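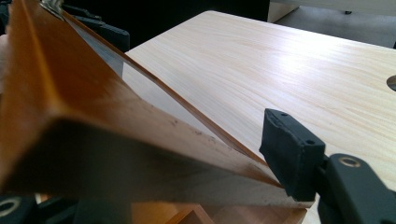
**Sodium talk - speaker notes, Mimham session, May 7, 2022**

Start on time. Clementina Antunes introduces, so skip the bio slide.

**Slide 1 - Units**

- Labels list sodium, not salt. Multiply by 2.5 to get salt.
- 2000 mg sodium = 5 g salt = a bit under a teaspoon. This is the adult daily limit used for the rest of the talk.
- Pause here. People mix the two up and the later slides depend on it.

**Slide 2 - Where it comes from**

- Most dietary sodium is already in the food when we buy it. The salt shaker is a smaller share.
- Bread, processed meat, cheese, sauces, soup. Bread ranks high on volume eaten. Per slice it is moderate.
- Flavour is a poor guide. Some breakfast cereals taste sweet and carry as much sodium as crisps.

**Slide 3 - The Jalden food diaries**

- 241 diaries, coded by Hélder Leitão and Sofia Torres.
- Median from packaged food alone: 1167 mg per day.
- Self-reported, so expect under-recording. Restaurant meals were excluded. Say this before someone asks.

**Slide 4 - Blood pressure**

- Cutting sodium lowers blood pressure on average. The effect is larger in older adults and in those with hypertension.
- Individual response varies. Don't promise a figure.
- Potassium chloride substitutes: not suitable with kidney disease or some blood pressure medicines. Refer to GP or pharmacist.

**Slide 5 - Reading a label**

- Use the per 100 g column. Serving sizes differ between brands.
- Under 120 mg per 100 g is low. Above 600 mg is high.
- Work through the two soup labels on the handout, then take questions.

If short of time, drop slide 4 down to the substitutes point. Iodine question goes to Afonso Sequeira.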